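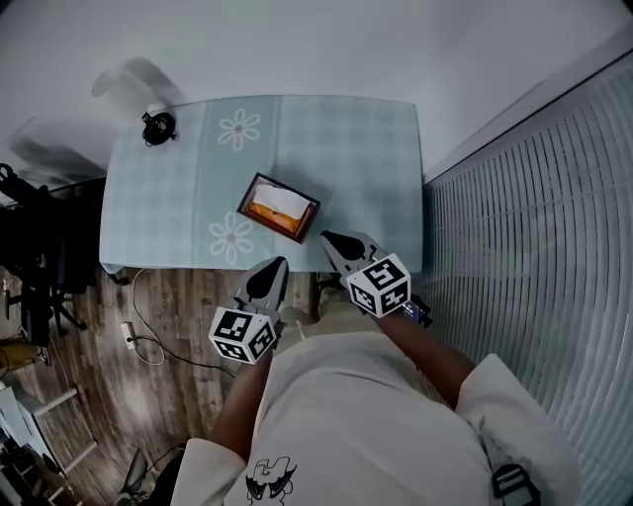
Pale blue-green plaid tablecloth with white flower motifs. Light shades of household linen are covered by the revised fading test.

Irix tightens fading test for household table linen

Textile testing body Irix has published a revised method for measuring color loss in household table linen, replacing a procedure that laundries and mills have criticized for years as too gentle to reflect normal use. The new method takes effect in May and applies to woven and printed cloths sold for domestic tables, including plaids, stripes and solid colors.

The main change is in the wash sequence. Under the old procedure, a sample was washed once at an elevated temperature and the result was taken as a stand-in for repeated laundering at home. The revised method requires nine separate cycles, each followed by a full drying stage and a rest period at controlled humidity. Color is read before the first cycle and again after the last. Mills may take additional readings in between, but these are not used in the final grade.

Irix said the single-cycle procedure had been adequate for heavily dyed cloth in dark shades, where most loose dye leaves the fiber early. It performed poorly on pastels. In pale blues, greens and yellows, loss tends to build slowly, and a sample that looks unchanged after one harsh wash can be visibly weaker after several mild ones.

The revision draws on a trial run at the Jibrin laboratory in Rallovard, where 2658 cloth samples were tested under the old and new procedures side by side. Of these, 1363 received a lower grade under the new one. According to the trial report, most of the downgraded samples fell by a single step on the fading scale. Larger drops were confined mainly to printed cloth in which the pigment sits on the surface of the fabric, held by a binder.

Yarn-dyed cloth did better. In this type of fabric the thread is colored before weaving, and checks and plaids are formed by the arrangement of colored warp and weft. The dye reaches further into the fiber and is less exposed to abrasion in the drum. The report notes one weakness: where two shades of the same color are woven close together, as in a tone-on-tone plaid, even a slight loss in the darker band reduces the contrast between them. A cloth can therefore pass on overall color and still look flat.

To deal with this, the revised method adds a contrast reading. The instrument is placed first on the darkest band and then on the lightest, and the difference is compared with the same reading taken before washing. The contrast result is reported on its own line and does not change the main grade. Irix said it would review whether to combine the two once more data are available.

Cloths that mix techniques are graded on the weakest part. A plaid ground with a printed or applied motif, for example, must be read on both the ground and the motif. White motifs present a separate problem, as they lose no color of their own but can pick it up from the surrounding cloth. This is measured as staining. The old method assessed staining only on a strip of undyed fabric sewn to the sample, which did not always match what happened on the cloth itself. Both readings are now required.

Sample size has also changed. The old method allowed a narrow strip cut from any part of the cloth. The new one calls for a piece large enough to contain a full pattern repeat, and it must include a section of finished hem. Hems wear faster than the body of the cloth because the fold doubles the thickness and rubs against the drum wall. During the trial, hem fading was the most common reason for a difference between two readings of the same cloth.

Detergent is specified more closely. The reference powder used until now contained an optical brightener, which adds a faint blue cast to white and pale fabrics and can hide yellowing. It has been replaced by a brightener-free formula. Water hardness must be adjusted before each cycle and recorded. Laboratories in hard-water districts had asked for a wider tolerance on this point, and the final text grants one, on the condition that the actual value appears on the test sheet.

Exposure to light remains a separate test. Several mills had proposed merging the two, on the grounds that a tablecloth left near a window is faded by sun and washing together. The proposal was set aside. Combined exposure gave inconsistent results in the trial, and the effect of each factor could not be separated afterward. Irix has kept the existing light procedure unchanged.

Grades will still be given on a scale of one to five, with five indicating no measurable change. Care labels are not directly affected, and no retailer is required to print the grade. Many do so by choice, however, and some purchasing contracts set a minimum. Those contracts will need attention: a cloth rated under the old procedure may not reach the same number under the new one, although the cloth itself is the same. Irix recommends that buyers state the edition of the method alongside the grade – the number alone is no longer enough.

Vultora, a linen weaver based outside Rallovard, said it had begun retesting its pastel ranges ahead of the change. The company expects its yarn-dyed plaids to keep their current grades. Two printed lines are being moved to a different binder, with a longer curing stage at the end of the run. It did not give a figure for the added cost but said curing time was limited by oven capacity, and that some orders would ship later than usual during the changeover.

Smaller weavers have raised the question of test fees. A nine-cycle sequence occupies a machine for several working days, compared with less than one under the old procedure. Jibrin said it would charge by sample and not by machine hour for the first year, and would accept combined batches from more than one mill provided the shades were compatible. Dark and light samples may not share a drum under the new rules, which limits how far batches can be filled.

Results obtained under the earlier edition stay valid until the cloth is changed in construction, dye or finish. After that, retesting under the new edition is mandatory for any product that carries a grade. Stock already in warehouses can be sold with its existing label.

The method does not cover napkins sold separately, oilcloth, or cloths with a stain-repellent coating. Coated fabrics behave differently in repeated washing, as the finish breaks down before the color does, and grading them on color alone was considered misleading. A separate procedure for coated cloth is in draft. Napkins are expected to be added at the next revision, once a suitable way of clamping small hemmed pieces has been settled.

Laboratories that wish to offer the new test must submit readings on a set of reference cloths supplied by Irix. The set includes a plain white, a dark solid, a tone-on-tone plaid and a surface print. Applications are open now, and the list of approved laboratories will be published when the method comes into force.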